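Mandik Household Technology Service
Tips for the Home
Help Sheet 211

Caring for a Small File Server at Home

Many households now keep family photographs, tax records and school work on a small storage unit connected to the router. These units are sold as appliances and are often treated as such, which is to say they are switched on and forgotten. The following guidance is issued to households enrolled in the Mandik service and may be used by any reader with similar equipment. It applies to units with one or two drives. Owners of larger units should consult Help Sheet 200.

Where to put it

A storage unit should stand on a level, hard surface with at least 6 inches of clear space behind the fan outlet. Closets may be used if the door is slatted or is left partly open. Shelves above a radiator, a stove or a dishwasher are not suitable. Carpet should be avoided, as it blocks the vents found on the underside of most cases.

Drives are sensitive to shock while they are spinning. The unit should not share a shelf with a loudspeaker or a sewing machine, and it should be shut down from its own menu before it is lifted or turned.

Use a network cable wherever one can be run. A wireless bridge will serve for documents, but copying a large photo library over one may take most of a day.
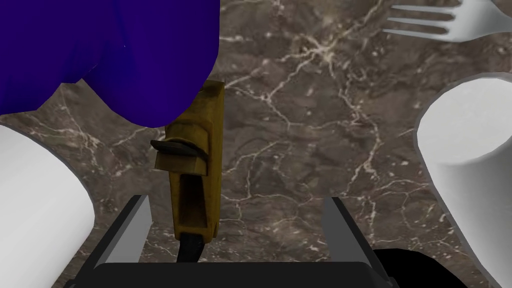
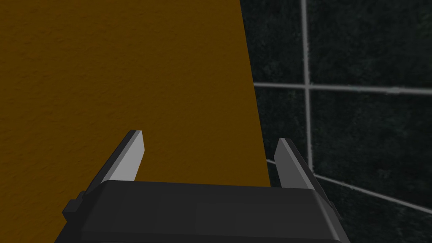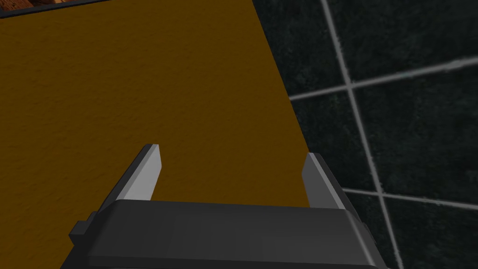
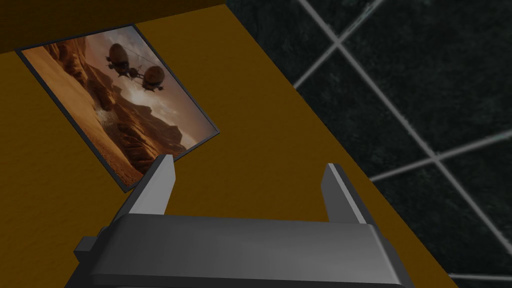

Reading time: 5 minutes

Power

Connect the storage unit and the router to the same battery backup. If only the storage unit is protected, it may continue to run during an outage, but it cannot be reached over the network and may not be shut down remotely. Connect the signal cable supplied with the battery backup and turn on automatic shutdown in the settings of the storage unit. Units in the Vamico line leave this setting off until the owner changes it.

Laser printers and space heaters must not be plugged into the battery backup. Test it twice a year. Members who have no fixed date for this are advised to do it in October, ahead of the winter storms.

Dust

Shut the unit down and unplug it before cleaning. Wipe the outside of the case with a dry cloth. Hold the fan still with a wooden skewer or a cotton swab while using canned air, in short bursts, with the can upright. Household vacuum cleaners should not be used inside the case. Foam filters, where fitted, may be rinsed in plain water and must be fully dry before they are put back. On the Fistaretti two-drive model the filter is behind the front panel and is held by a single clip on the left side.

Labels

Each drive should carry a label showing the bay number and the month it was installed. Place the label on the tray and keep it clear of the small breather hole on the drive itself. Mark both ends of every network cable. Masking tape is acceptable for a few weeks, after which it dries out and falls off; cloth tape holds better.

Keep a written record of the following with the household papers:

The address used to reach the unit on the home network
The name of the administrator account
The location of the password, but not the password
The serial number of each drive
The date of the last backup that was opened and checked

Backups

A unit with two mirrored drives is not a backup. If a folder is deleted from one drive it is deleted from the other at the same moment. Members should keep a second copy on a separate drive, disconnected when not in use, and a third outside the home. A relative's house or a desk drawer at work is adequate for most purposes, provided the drive is encrypted.

Once a month, open a few files from the backup on a different computer. Choose at least one older file. A backup that completes without an error message may still have left out a folder that was moved or renamed.

Replacing a drive

A drive that reports errors should be replaced promptly, even if the errors stop. Drives of 5 years or more in constant use should be replaced on a schedule, one at a time, with the rebuild allowed to finish before the second drive is touched. Check the backup first. The rebuild places a heavy load on the remaining drive and is a common time for it to fail.

Retired drives should be erased with the tool in the unit's own menu and taken to an electronics recycler. They should not be placed in curbside bins.

Noise

A new clicking sound calls for a backup that same day. A steady hum is usually a loose tray or a case standing on an uneven shelf. Rubber feet may be replaced with adhesive ones from a hardware store; the Steyn trays also accept thin felt strips along the runners.

Last reviewed Saturday, September 2, 2023. Members may request this help sheet in large print.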